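Ticket 341 - broadband dropping out, upstairs office, Clotunham
Status: open (was closed, reopened Saturday)
Kit: Nitell router, Hustach mesh pods, fibre into the hall cupboard

Problem as reported: line fine downstairs, upstairs falls over every evening. Video calls freeze, then the whole lot drops and comes back by itself. Customer on the 100 meg package, gets the full 100 by cable at the router. Upstairs on wifi gets 8 if lucky.

Tried so far
- router restart, no change
- new cable from fibre box to router, no change
- moved router off the floor of the cupboard and onto the shelf. Bit better for a day, then same again
- changed wifi channel by hand. Router changed it back overnight!! Auto setting was still ticked under Advanced. Unticked.

Have asked for the pods to be put side by side in one room for pairing, then moved out to their places after. Pairing through two walls is asking for trouble with these.
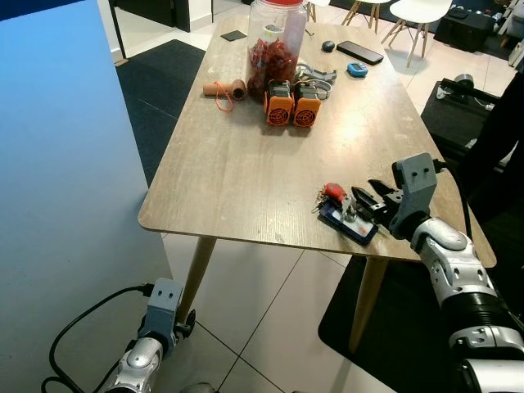 Su: same thing at ours with the Nitell, it was the smart connect option. It lumps both bands under one name and the laptop hangs on to the slow one for dear life. Split them, give the fast one its own name, forget the old network on every device. Took ten minutes. Been fine since July.

Thanks, will try that next. Didnt see it on the first page of settings, it's hidden under Wireless > More.

Update, 7.40pm
Bands split. Laptop now on the fast one. Speed upstairs much better but still dropped at tea time, router log says:

WAN link up
DHCP renew fail
DHCP renew fail
WAN link down
WAN link up

So two faults, not one. Wifi was one. The renew fail is on the line side and no amount of fiddling with pods will sort that.
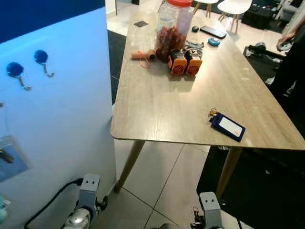
Table, far end: jar with red lid, cardboard tube

Rang the provider. On hold for ages, then told lease time on their end is 3000 seconds and the router should ask again well before that. It does ask. Nothing comes back. They want a log with the firewall turned down to low, fair enough. Done, left running.

Note for whoever picks this up: factory reset wipes the login for the line AND the split bands. Write both down first. The login is not the one on the sticker.
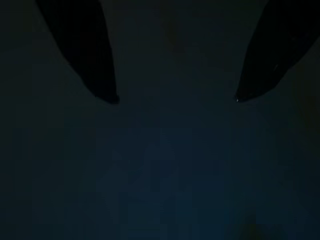
Gripper fingers, dark background

9.15pm
Firewall on low, no drops so far. Put back to medium, dropped inside the hour. Back to low, came up by itself. Looks like medium is blocking the reply to the renew. Old firmware, there's a newer one on the Nitell page, not installed yet as customer has a call booked and I'm not risking it mid evening. 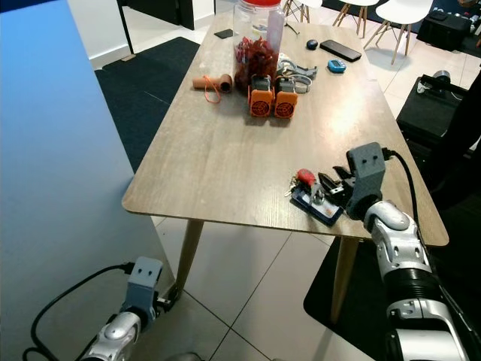

Red-handled screwdriver and keys

To do
- firmware, in the morning, by cable not wifi
- firewall back to medium after, watch the log for renew fail
- pods: one on the landing, one in the office, NOT behind the telly
- speed test upstairs at tea time, same laptop same chair
- if it drops again on new firmware send log to provider and ask for a line check, quote ticket 341

Leaving open untill it's had a full evening on medium.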